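# Pullov 自作アーム よくある質問

共同工房 Grakorance で作っている卓上アーム「Pullov」について、工房の利用者と、図面を見て自宅で作り始めた人から届いた質問をまとめています。最終更新は4月12日です。

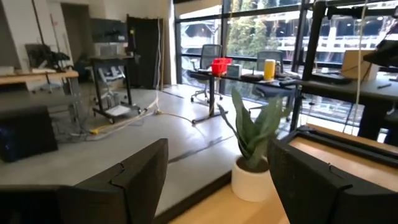
Mimoza Spahićからは、組み立ての質問より先に「手首のカメラは最初から要るのか」に答えてほしい、自分はそこで一か月迷った、と言われました。そのため、カメラの項目を前に移しました。

## カメラについて

### 手首のカメラは最初から必要ですか

必要ありません。アームの組み立て、原点合わせ、手動での開閉確認まではカメラなしでできます。ただ、後から付けると手首の配線を一度全部抜くことになるので、ケーブルだけは先に通しておいてください。カメラ側の端は絶縁テープで巻き、手首のカバーの内側に留めておきます。

Mimozaはケーブルを通さずに組み、後で肘まで分解しました。作業は一晩で終わったそうですが、肘のねじを一本なめています。

### カメラの向きはどう決めますか

左右の指が両方とも画面の下側に入り、指の間が中央に来る向きにします。指先しか映らない向きだと、閉じるときにどちらの指が先に当たったのか分かりません。指が大きく映りすぎて邪魔に感じるかもしれませんが、そのままで構いません。

左右の指の見え方は揃わなくても大丈夫です。揃えようとして台座を削ると、次に外したとき元に戻せなくなります。台座の長穴の範囲で合わせて、それ以上のずれはソフト側の補正値に入れてください。

### 画面に部屋の奥まで映ります。背景は片付けるべきですか

人が操作するだけなら、片付けなくても支障はありません。椅子や机が映っていても、手前の物が見えていれば操作できます。

画像から物の位置を出したい場合は話が変わります。色や明るさだけで物を切り出す簡単な方法では、窓や白い壁に引っ張られます。机の奥に無地の板を一枚立てて試し、うまくいったら板を外してもう一度試してください。板を外した途端に位置が飛ぶなら、処理の側に問題があります。

### 窓のある部屋で逆光になります

露出を自動のままにしておくと、手首が窓に向いたときに手前が暗くなり、下を向くと今度は白く飛びます。Fluseckの設定画面で露出を固定し、手前の物がきちんと見える明るさに合わせてください。窓の外は白くなっても気にしません。

床も見落としやすいところです。磨いたコンクリートの床は窓の光を反射します。Grakoranceでは、日中に合わせた設定を夜に使うと暗すぎるため、昼用と夜用の設定を別の名前で保存しています。自宅ならカーテンを閉めて照明だけで合わせるのが手軽です。

## グリッパーについて

### 指は左右同じ部品ですか

同じではありません。左右で鏡像になっています。データを一つだけ出力して二本とも同じものを作ると、切り欠きの向きが合わず、取り付け面が浮きます。ファイル名の末尾がLとRに分かれているので、両方を出力してください。

切り欠きの角は、やすりで軽く面取りするだけにしてください。丸く落としすぎると、ずれたときの目印に使えなくなります。

### 指の内側の板だけ交換できますか

できます。外側の黒い縁の部分と内側の板は別に外せます。板の固定ねじは指の付け根側にあり、グリッパーを全開にしないと工具が入りません。電源を切ってから手で開いてください。モーターに通電したまま無理に開くと、ギアを傷めます。

交換したら、必ず左右同時に新しいものにします。片方だけ新しいと滑り方が違い、持ち上げた物が回ります。

### 板の交換時期の目安はありますか

私たちは開閉1,000回ごとに外して見ています。回数はFluseckのログに残るので、数える必要はありません。表面に段が付いていたり、縁が浮いていたりしたら交換します。何もなければそのまま戻します。

この回数は工房で使ってみて決めたもので、重い物ばかり持つ人はもっと早く見てください。

### 鉢植えはつかめますか

鉢の種類によります。丸い陶器の鉢は指が縁の丸みに沿って逃げやすく、難しい部類です。植木鉢を試すなら、次の順に進めてください。

1. 空の軽い容器で開き幅を確認する
2. 同じ容器を机の端から離して置き、つかんで離すだけの動作を試す
3. 持ち上げる高さを指一本分までにして繰り返す
4. 問題がなければ、鉢の形に近い容器に替える

土の入った陶器の鉢を最初の練習に使うのはやめてください。割れると掃除に時間がかかりますし、机の端から落ちれば床も傷みます。

葉の長い植物では、指が鉢に届く前に葉に触れることがあります。サンスベリアのように葉がまっすぐ立つものは比較的やりやすいのですが、先のほうは外に広がっているので、真上から下ろすと当たります。横から低い位置で近づけてください。

### 指が閉じきらないのですが

まず原点を取り直してください。それで直らない場合は、次の三つを見ます。

- 左右の指を逆に付けていないか
- 内側の板のねじの頭が出ていないか
- 手首のケーブルがリンクに挟まっていないか

いちばん多いのは最後のケーブルです。手首を回した状態でだけ閉じきらないなら、まずこれを疑います。結束バンドを一つ切って、余裕を少し多めに取ってから留め直してください。

### 「Lagos」と書かれたファイルは何ですか

グリッパーの旧版の名前です。開閉機構がベルト式だったころの設計で、今のPullovの手首には付きません。古い本体を使っている人がいるので、配布フォルダには残してあります。新しく作る人は開かなくて構いません。

Lagos版から今の版に替えるには、手首のプレートとモーターの取り付け板を作り直します。肘から下の本体はそのまま使えます。

## 組み立てと設置

### 組み立てにはどのくらいかかりますか

Jerome Calimlimが記録を付けていて、部品が全部揃った状態から原点合わせが終わるまで29時間でした。夜と休みの日に少しずつ進めた合計で、樹脂部品の出力時間は入っていません。

同じ時間で終わる必要はありません。Jeromeは肩の部分を二度組み直していて、その分も含まれています。手順書の肩の章は、その後に書き直しました。

### どんな机が必要ですか

天板が硬く、揺れないことが第一です。木の天板で問題ありません。キャスター付きの台や作業カートは、ロックをかけても腕を伸ばしたときに動くので、本体の台には使わないでください。工具や部品を載せておくのには便利です。

クランプで固定する場合は、天板の裏の形も見てください。裏に補強の枠があると、クランプの当たる面が足りません。家の机で傷を付けたくない人は、ひと回り大きい板を挟むと締めやすくなります。

### 物を置く位置は机の手前と奥のどちらがよいですか

手首のカメラで見ながら操作するなら、最初は机の中央に置いてください。縁に近いと、押してしまったときに落ちます。慣れて、ゆっくり近づけられるようになってから縁の近くを試します。

奥に置くと今度は腕が伸びきり、持ち上げる力が落ちます。図面の最終ページに、届く範囲を示した図があります。外側の線の近くでは重い物を持たせないでください。

### ケーブルを床に這わせても大丈夫ですか

仮置きの間はそうしている人が多いですし、私たちも実験中は床に出します。目立つ色のケーブルを使うと踏みにくくなります。椅子の車輪が通る場所だけは避けてください。コネクタが床の途中に来る配線では、足を引っかけたときに抜けるのでなく、コネクタの根元が曲がることがあります。

常設にするなら、机の脚に沿わせて上げるか、天井側から下ろします。上から下ろす場合は、腕がいちばん高く上がった姿勢で触れないことを、電源を切って手で動かして確かめてください。

### 周りに金属の枠を組む必要はありますか

Pullov本体には要りません。照明や固定カメラを上から吊りたい人には便利です。組む場合は、本体と同じ天板に枠を載せないでください。腕が止まるときの揺れが枠に伝わり、上のカメラの映像が震えます。

### 非常停止はどこに付けますか

利き手でない側の、腕を伸ばさなくても押せる場所です。操作中は利き手が塞がっています。モニターの裏や机の下は探すことになるのでだめです。

ボタンはモーターの電源を直接切る配線にします。Fluseckの画面にも停止ボタンはありますが、通信が途切れると効きません。画面のほうは普段の一時停止に使うものと考えてください。停止するとブレーキのない関節は重さで下がるので、腕の下に手を置かないでください。

### 集合住宅でも動かせますか

動かせます。音はモーターよりも、天板に伝わる振動のほうが気になります。本体と天板の間に硬めのゴムシートを挟むと小さくなりますが、柔らかいシートだと手先が揺れます。夜は速度を落としてください。

## ソフトウェアと操作

### Fluseckとは別のソフトを使えますか

モーターとの通信仕様は配布フォルダに入れてあるので、自分で書ける人は使えます。ただし、温度監視と速度制限はFluseckの側で行っています。別のソフトに替えるなら、その二つは先に用意してください。

### 速度の初期値が遅すぎます

初期値は最高速度の30パーセントです。工房では、自分で組んだ本体でもこの値から始める決まりにしています。上げるときは一度に5パーセントずつにして、そのつど同じ動作を繰り返し、途中で音が変わらないかを聞いてください。

つかむ動作の直前だけ遅くし、移動中は速くするという設定もできます。「接近速度」という項目です。全体を速くするより、こちらを調整したほうが作業は早く終わります。

### 原点が毎回少しずつずれます

電源を入れるときの姿勢が毎回違っていませんか。腕を畳んだ姿勢の目印は肩と肘に一か所ずつあります。両方を合わせてから電源を入れてください。

合わせてもずれる場合は、肘の止めねじが緩んでいることがあります。ねじゆるみ止めを使うのは金属同士の箇所だけです。樹脂に付くと割れの原因になります。

### 映像が遅れて操作しにくいです

解像度を下げてください。手元の操作では、細かい模様が見えることより遅れが少ないことのほうが役に立ちます。USBハブを間に挟んでいるなら外し、カメラだけを直接つなぎます。

それでも遅れるときは、録画を止めてみてください。Fluseckは録画の設定が前回のまま残るため、気づかずに録り続けている人がときどきいます。ディスクの空きもそれで減ります。

### 動かしながら一人で記録を取りたいのですが

おすすめしません。慣れるまでは操作する人と見ている人を分けてください。一人のときは、動作を一回終えて腕を止めてから書きます。

Jeromeは紙のノートに、つかんだ物、開き幅、失敗したときの指の向きだけを書いています。項目が多いと続かないそうです。ログの時刻と突き合わせれば、後から映像を探せます。

## 工房での利用

### Grakoranceにある本体を借りて試せますか

利用者登録をしている人なら試せます。初回は使い方を知っている人と一緒に動かしてください。持ち帰りはできません。

自分で持ち込む物をつかませたい場合は、先に重さを量ってください。液体の入った容器、ガラス、刃物は断っています。

### 組み立て途中の部品を置いておけますか

次の10月までは、奥の棚の下段を使えます。その後は棚の配置を変えるので、置き方も変わります。箱に名前と連絡先を書き、ねじ類は袋に分けてください。袋に入っていないねじは共用の引き出しに戻します。

### 部品をまとめて買うことはできますか

モーターと軸受けだけは共同で注文しています。樹脂部品は各自で出力してください。工房の3Dプリンターを使うときは、指の部品を先に一組だけ出し、取り付け面の寸法を確かめてから残りに進みます。機械ごとに縮み方が違い、全部出してから合わないと材料が無駄になります。

### 図面を改造して公開してもよいですか

構いません。元の図面がPullovであることと、変えた箇所を書いてください。手首の取り付け穴の位置を変えた場合は、名前も変えてもらえると助かります。同じ名前のまま穴が違うファイルが出回り、指が付かないという問い合わせが続いたことがありました。

### 質問はどこに送ればよいですか

工房の掲示板の「Pullov」の欄に書いてください。指やカメラの不具合は、グリッパーを開いた状態と閉じた状態の写真、それにFluseckのログを付けてもらえると早く答えられます。ログは設定画面の「書き出し」から保存できます。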